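Urville Sorting and Repair Room: progress report for the Clasen Fund
22 Jan 2021
Prepared by Huguette Wong

Hello again, and thank you for being so patient with us over the gap between reports!

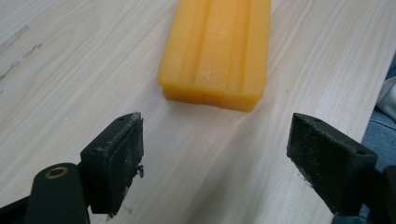
Where we've got to

When I last wrote we had a room, a set of keys and a great heap of bags and boxes that people had handed in since June. I'm very happy to say the heap is now mostly on shelves. We've sorted 173 items so far, and by sorted I mean looked at on the table, wiped down, given a tag and written into the book, which was the bit I was dreading and which I now rather enjoy (Brock doesn't, so we've swapped and he does the wiping).

Most of what comes in is small household stuff: plastic and rubbery bits, lids, handles, toy parts, blocks, wheels, things that have lost whatever they once belonged to. The idea in our application was that odd parts would be matched up with broken things or passed on to the schools, and that's still the plan. Forty or so went out before Christmas to the infants' class at Li Street, who wanted anything colourful with an interesting surface for their feely boxes. They were very pleased and have asked for more ridges, please, and fewer lids.

The amber-coloured block is a good one to tell you about. It's a lovely warm yellow-orange, with raised ridges running along the top and shallow grooves between them, and a step at the bottom of the end. There's a small pale mark on top that looks a bit like an H. Mervin MacLeod thinks it's a maker's mark and has gone off to look through his catalogues. I thought it was a soap when I first saw it! Carter says wax, Mervin says rubber, and for the time being the book says "block, ridged, yellow, material not known". If anyone at your end recognises it do let me know, as I'd love to cross something off the mystery list.

The mystery list

You asked last time how many items we couldn't place. The answer is 41, and I know that's higher than I promised. Part of the trouble is that I was far too cheerful in the application about how easy it would be to say what things are made of. You'd think plastic was plastic, but then you get something a bit waxy and a bit see-through and three of us stand there giving it a prod and saying three different things. We don't want to send anything to the schools until we're sure of it, so those items stay on the bottom shelf until somebody can tell us more.

Ermanno Ferri, who used to work with mouldings, has offered to come in and go through the whole shelf with us. He's already been very useful by email. His advice is to look at the seams first, then the corners, then worry about the colour last of all, as colour tells you next to nothing. I've rewritten the front page of the book to follow his order and it does go quicker.

The room and the tables

We bought the tables with the first part of the grant and I'd buy the same again. They're pale wood with a nice wavy grain, and small things show up beautifully against them, which matters more than I'd expected when you've been squinting at bits and pieces all afternoon. The old dark trestle has gone to the hall next door. The only grumble is that the pale tops show every mark, so we now have a rule about tea (it lives on the windowsill).

The shelving from Priltis arrived two brackets short, then the brackets came and were the wrong size, then the right ones came. It's up now and it's solid. We lost the best part of a month to that, and it's why the second half of the sorting is running behind.

The lighting is still poor at the far end. I've had one quote for a new strip light and I'm waiting on another before I spend anything.

Money

We've spent £900 of this part of the grant. Most of it went on the tables and shelving, with the rest on tags, cloths, tubs with proper lids and the big book. The receipts are in the folder Brock Vachon is sending separately, and he's put them in date order, so please admire them. There's enough left for the strip light as long as the second quote is sensible. If it isn't I'll come back to you before we do anything.

What hasn't gone well

The repair afternoons haven't started. I'd hoped to have had at least two by now, but with things as they are we can't have people in, and I don't want to pretend otherwise. Carter Dhillon has been taking small jobs home and has mended 12 of them, including a set of toy trucks whose wheels came out of our own tubs, so the matching does work when we get the chance to try it.

The tags were a mistake. I bought paper ones because they were cheap, and they curl up and drop off. We're changing to tie-on card as the paper ones run out.

Next few months

Finish sorting the last of the bags. Get Ermanno in to look at the bottom shelf, when visits are allowed. Settle the strip light. Send a second box to Li Street with more ridgy things in it. Plan the first repair afternoon for June, outdoors if need be, and I'll send you the date as soon as we have one.

One question for you: would you mind if we moved the money set aside for posters into storage tubs? Posters seem a bit daft while the door's shut, and we're already down to our last few tubs. A quick yes or no by email would be fine.

With very best wishes from all of us,
Huguette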